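Morndale Opens Its Doors: Come See the Robots Take Computers Apart

MORNDALE, 8 Jun 2022 - Hi all, Gintarė Dzene here from Fivuvar. We're having an open day on June 13 at our shop on Grirkel Street, and I'd love for you to come!

Quick background if you're new to us: we take in old desktop computers and pull out the parts that can still be used. Last year that came to 811 machines, most of them done by hand, a lot of them by me (my thumbs remember). This spring we started handing some of the fiddly work to a robot arm we call Hoshino, and people keep asking to watch it. So come watch it!

We'll run two demonstrations, one at 11 and one at 2. Each has room for 47 people, so please sign up at the front desk or give us a call. Kids are welcome, and there will be a bench where you can open up an old PC yourself. We have plenty of screwdrivers.

I'll be next to the robot all day, so bring questions, even the grumpy ones. I had a few myself in March.

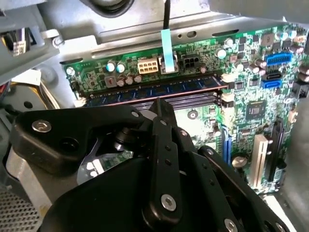 Hoshino's gripper inside an open desktop case, with one finger pointing up toward a memory module. Photo: Fivuvar

Admission is free. Parking is behind the building, and the side door has the ramp.

Press contact: Gintarė Dzene, Fivuvar, Morndale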